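Can a machine do the mending yet? Tips for people who still sew by hand

Posted 02/01/2020 in Household Tips

Many readers ask me if they should wait for a sewing robot before they learn to close a seam. My answer is no. I have followed this subject since October, and I write here what I know, together with the tips which I use at my own table.

What machines can do today. A sewing machine makes a long straight seam very well, and in a factory the feeding of flat cloth can be partly automatic. The difficult work is a short tear in soft material that moves when you touch it. At home this means a pillow corner, a stuffed toy, or the Sunday chicken.

For practice with the chicken or other soft meat:

Dry the surface with paper before you begin.
Use dark thread, so you will find every stitch again when you remove it.
Make single stitches, each with its own knot. If one opens, the others stay.
Keep the thread short. I cut 20 centimeters.
Pull only until the two sides touch. More pulling makes the edge fold.

The most advanced work with needle and thread by a robotic tool is in surgery, and it is good to look at it before we judge the kitchen robots. Two stitches across a narrow seam, and already there is a loose loop of thread to look after, the same as with us.
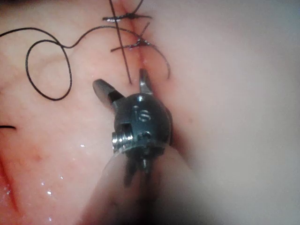 Kartini Simanjuntak wrote to me that I am too strict with the machines. In her opinion the hand is already good enough, and what is missing is the decision where to put the next stitch. She would buy a mending robot tomorrow if it could only tie the knots and leave the rest to her.

I agree with her about the decision. A surgical robot is normally guided by a person, so it does not prove that a machine can mend alone. For the knots I am less sure. Thread twists, and a twisted thread must be noticed early. When mine begins to curl, I let the needle hang free and it turns back by itself.

Until the machines come, keep a small mending box near the kitchen: two needles, dark and light thread, sharp scissors, and a pair of flat tweezers for pulling the needle through thick places. Needles for meat should stay in a separate closed tube, and must be washed in hot water with soap after each use.

Next time I will write about folding towels.

Jeptoo Mfaume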